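When the support tools team at Rotaseck stopped holding sprint planning, the meeting stayed on the calendar. People kept showing up for it out of habit.

"We'd sit there with nothing to plan," says the team's lead developer, who asked to go by job title for this piece. "We had already moved to pulling work off a board, one item at a time. The meeting was left over."

Rotaseck makes scheduling software for repair shops and runs its development from an office in Zurnstead. I talked with the lead developer and the product owner in September about switching from two-week sprints to a Kanban-style flow, and about what they would do differently.
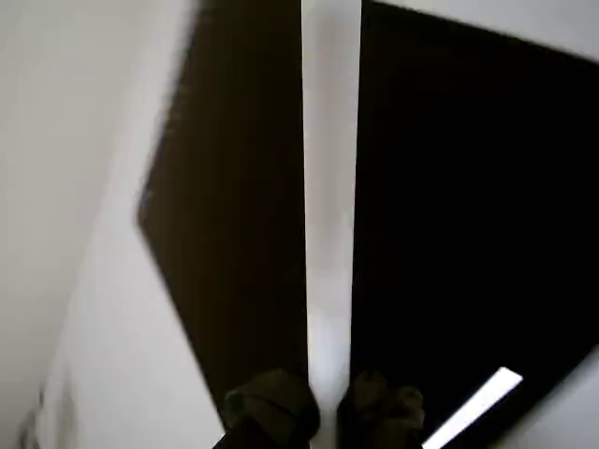 Cekex Aguirre
Staff Writer, Team Practices

The switch started with support tickets. The team owned two products, and the older one, an internal tool called Aguirre, produced requests that could not wait for the next sprint. By the second day of most sprints, the plan was out of date.

"I was the one breaking it," the product owner says. "I'd come over with something urgent and ask them to drop something else. Then at the review I'd ask why we missed the sprint goal."

They tried holding back part of each sprint for support work. That lasted for a few sprints. Some weeks the reserve was used up by lunch on the first day, and other weeks it went untouched and people filled it with whatever they liked.

The first version of the new board had no limits on it. Everything that had been in the backlog went straight into the "ready" column, 91 items in all. The lead developer calls that the worst month of the change.

"You can't pull from a list that long. People picked what looked easy. I did it too."
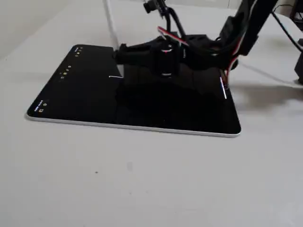 Tablet on the table, screen dark.

The fix was a limit of three items in progress for the whole team, and a short ready column that the product owner fills each morning at 9:30. Anything beyond that stays in a separate list that the developers don't look at.

I asked if three was too low. "It felt low," the lead developer says. "If you were blocked, you had to go help with somebody else's item. A couple of people didn't like that and said so. One of them still doesn't."

Estimates went next. The team had used story points for years, and sales had come to depend on them for giving dates to customers. The product owner now gives sales a range based on how long similar items have taken.

"They wanted one date. I give them two, an early one and a late one. They mostly quote the early one, and we're still arguing about that."
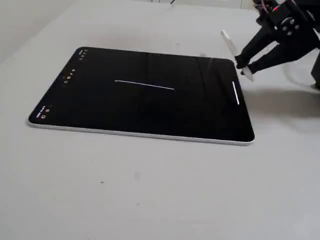

Delivery Practices Desk

Retrospectives are the one sprint meeting the team kept. They hold one a month now, and the product owner attends, which was not the case before. The daily standup also survived, but it goes through the board from right to left, starting with whatever is closest to done.

Would they recommend the change to another team? The lead developer said it depends on how much unplanned work comes in. The group across the hall still runs sprints, and sprints suit the work they have.

"If I did it over, I'd set the limit on day one," the lead developer says. "And I'd cancel the old meeting."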